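Tuvitz Burger Rig: Parts, Layout and Notes

README, revision of February 28, 2022
Maintained by Siham Mansour

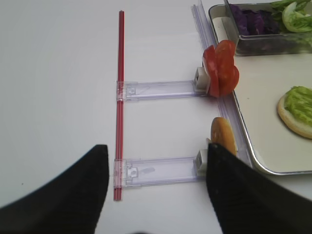
Does the order of the layers matter when the rig is loaded?
The order matters for the timed build and for nothing else. Free play and sorting exercises can start from any order, provided the record for the run says which one was used.

Overview

Tuvitz is a tabletop set for practicing the assembly of a layered sandwich from separate pieces. The upright holds horizontal arms at different heights, and the arms carry the food pieces until they are wanted. The set covers picking, placing, sorting by type, and stacking in a given order. The notes in this file apply to the current parts list. Sets issued before January used a different base and should be checked against the older sheet.

The file is written for people who set the rig up, put it away, or read the run records afterward. It assumes a flat table and no special tools.

Terms used in this file

upright: the long red rod that the arms clip onto
arm: a flat, clear strip with raised edges
clip: the small square fitting that joins an arm to the upright
block: the small white piece with a square opening, found at the end of an arm
rail: the long clear channel with ridges
tray: the shallow metal tray used as the landing area
piece: any item of play food

Older records sometimes say "mast" for upright and "shelf" for arm. The meanings are the same. "Holder" was used for both the block and the clip, so entries with that word can't be resolved without the notes field.

Food pieces

Tomato slices and bun slices are the two types used in every session. Other types may be added, but a run with added types must carry the tag "mixed" so that it isn't compared with the standard runs.

Tomato slices are red and glossy, with a lighter edge. They are stored as a group and fan out against the block when stood up. Bun slices are round and golden brown, with a speckled toasted face. A bun slice stands on its edge when loaded and lies flat when placed.

Pieces are interchangeable within a type. They are not numbered, and records don't track individual slices. A piece with a chipped edge is retired, even if it still stands.

Setup

1. Clear and wipe the table. Crumbs and tape residue under the base are the usual cause of a leaning upright.
2. Stand the upright and check it against a square from two sides.
3. Clip on the lower arm first, then the upper arm. Press each clip until it closes fully around the rod.
4. Turn both arms to the same side.
5. Put the rail in line with the ends of the arms.
6. Set the tray beside the rail, on the side away from the upright.
7. Stand the pieces against the blocks. Tomato goes on the upper arm and bun on the lower arm.

The arms can be raised or lowered between runs. Leave enough room above the lower arm for a bun slice to be lifted without touching the arm above it. A hand's width is enough for the standard pieces.

Arms are clear and hard to see against a white table. If the background is white, check the height by touch before starting.

Activities

Timed build. The builder takes pieces from the arms and stacks them on the tray in the order given on the card. The clock starts at the first touch and stops when the last piece has been let go.

Sort. All pieces start mixed on the tray and are returned to the arms by type. The order within a type is free.

Copy. One person builds a stack out of view, then uncovers it. The second person builds the same stack from a full rig. The first stack stays uncovered during the build.

Free play. No card and no clock. These runs are logged only by start time and by the name of the person in charge.

Run records

The record file holds 1775 entries, one per line, in plain text with tabs between fields. Of these, 1062 are timed builds and 385 are sorts. The remaining entries are copy runs and free play, which share a code in the early records and were not separated later.

Fields, in order:

run_id: unique within the file, no meaning beyond that
activity: build, sort or other
card: the card code, blank if no card was used
start_order: the order of pieces on the arms, top arm first
seconds: whole seconds, blank for free play
drops: number of pieces that left the tray or the arms by accident
tags: zero or more words separated by commas
notes: free text

Blank means the value was not taken. Zero means it was taken and was zero. The two were confused in the drops field for the first sessions, and those rows carry the tag "drops-unsure". Siham Qudah went through them by hand and restored the value where the notes made it clear — the others were left as they stood.

Times were taken with a hand timer. Differences of less than 2 seconds should not be read as real.

Known problems

Clip wear. Clips that have been moved often begin to slide under load. The first sign is a tomato stack that sits lower at the end of a session than it did at the start. Replace the clip. Tape works for a single session and leaves residue on the rod.

Bun slices rolling. A bun slice loaded on its edge will roll if the arm is out of level. Level the arm before adding anything behind the slice to stop it.

Slices sticking together. Tomato slices that have been packed tightly may come away in pairs. Separate them before loading. A pair lifted together counts as one pick in the record, with the tag "pair".

Scratches on the rail. These affect appearance only.

Cleaning and storage

Wash the food pieces in warm water with a little dish soap and dry them with a soft cloth. Do not use the dishwasher. Wipe the clear parts with a damp cloth — glass cleaner clouds them over time. The tray can be washed with the pieces.

Take the arms off before moving the rig. Arms left on the upright in a box put sideways load on the clips. Pack the arms flat, raised edges up, with paper between them. Tomato and bun slices go in separate bags.

Spare parts

Clips and blocks are ordered from Etarico under the part name Esside. The same clip fits both arms. Replacement food pieces come from Mthembu in bags of one type. The color of the bun slices varies from bag to bag, and slices from different bags should not be mixed in a copy run.

Changes in this revision

Added the "pair" tag.
Moved the tray to the far side of the rail in the standard layout.
Renamed "mast" to "upright" throughout.
Removed the instruction to oil the clips.

Corrections to the records go to Siham Qudah. Questions on parts and setup go to Siham Mansour.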